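# Big cream plates on a checked cloth - too much, or just me?

**furkier_lane** wrote:

Hello all, long-time reader and very occasional poster. I've been putting off asking this for weeks because it feels like such a small thing to fuss over, but you were all so kind about my curtains that I thought I'd risk it.
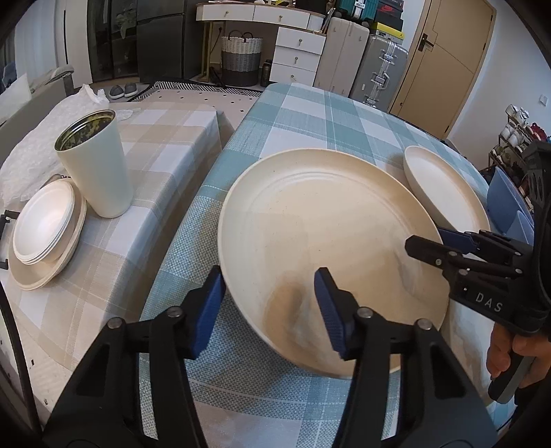

We're having my mother-in-law's side of the family over in September, and as we don't own one table big enough we push two together and have done for years. The trouble is that I've got two cloths and they don't match. One is teal and pale blue and white in a big check, and the other is beige and tan and white, also checked. I love them both (the blue one came from the Saturday market at Kuusk, back when the fabric man still had his stall by the fountain) but side by side I can't decide whether they look cheerful or like a jumble sale.

The plates are the large round cream ones with the tiny dark specks. I went off white china ages ago and I do like how soft these look, but my sister says specks plus checks is "a lot of pattern for one potato salad". So, would you change the cloths, change the plates, or leave me alone to get on with it?

---

**Gunars_Bite** wrote:

Leave you alone to get on with it! Lovely plates. The specks are so small that from a chair's distance you'd take the whole thing for plain cream, and a plain-looking plate is just what a big check wants. If they were flowery I'd be on your sister's side.

I'm Gunārs, by the way, for anyone who missed my endless teapot thread. My wife and I did our daughter's christening lunch on three different cloths, one of them a curtain, and people still ask where we hired the linen.

---

**mossy_kettle** wrote:

I'm going to be the grump here, sorry. I think the plates are fine and the blue cloth is smashing, but two different checks meeting at a join does bother me. My eye would go straight to the gap between the tables and stay there all through lunch. One long plain cloth over the lot, in oatmeal or something like it, and keep the blue for everyday when you can enjoy it by itself.

---

**furkier_lane** wrote:

Oh dear, the gap. I hadn't given the gap a thought and now it's all I can see. The tables are slightly different heights as well, so a long cloth always ends up with a little step in it, and somebody's glass goes over. Uncle Pranas managed it twice in one afternoon last year, and the second time it was blackcurrant.

---

**Selvaraj S** wrote:

Selvaraj Samarakoon here, I used to do the dining room at a guest house so I have opinions! Mossy is right that the eye goes to the join, but I wouldn't buy a new cloth for it. Run something down the middle of both tables so the two are tied together - a runner, a strip of plain cotton, even a few jugs of greenery if you have a garden. It only needs to cross the join in one place for people to read it as one table.

Then I'd let the tumblers do a bit of work. If you've got more of that pale minty one, put them on both tables. It's a colour that sits happily with the teal, and it'll freshen up the beige side, which could look a bit sleepy otherwise.

With a raised rim like that I'd skip side plates altogether, as there's plenty to stop the gravy wandering off.

---

**mossy_kettle** wrote:

A runner over two tables of different heights has the same step in it, Selvaraj! We'll have the blackcurrant over again.

---

**Selvaraj S** wrote:

Fair point, though nobody stands a glass on a runner if you've put a jug there first. Or fold a bit of card under the legs of the short one. We had a table in the bay window that lived on beer mats for 5 years and it never let us down.

---

**Colla** wrote:

Can I put in a word for the mismatch? I think we've all been looking at too many magazines. Two checks in different colours looks like a family that has people round often, and I'd much sooner sit down to that than to acres of oatmeal (no offence, Mossy, I know yours is beautifully ironed). The cream in the plates goes with the tan in one cloth and the white in the other, so they're pulling it together already.

My only worry would be the size of the plates. Mine are big like that and I can only get two along the short side before elbows start. Have you tried laying it all out properly, chairs and all?

---

**furkier_lane** wrote:

I haven't, and that's a very good idea, Colla. I'll have a go on a quiet evening when the boys are at Stusport and can't "help". I've got beer mats, too, so I'll try those under the beige table first.

I think I'm keeping both cloths. Sorry, Mossy! I'll see about more of the tumblers, and I've a length of plain white cotton in the airing cupboard that might do for the middle if I can find the end that hasn't got candle wax on it.

---

**mossy_kettle** wrote:

Brown paper and a warm iron for the wax. And I forgive you, but do post again once it's laid, I want to see that join.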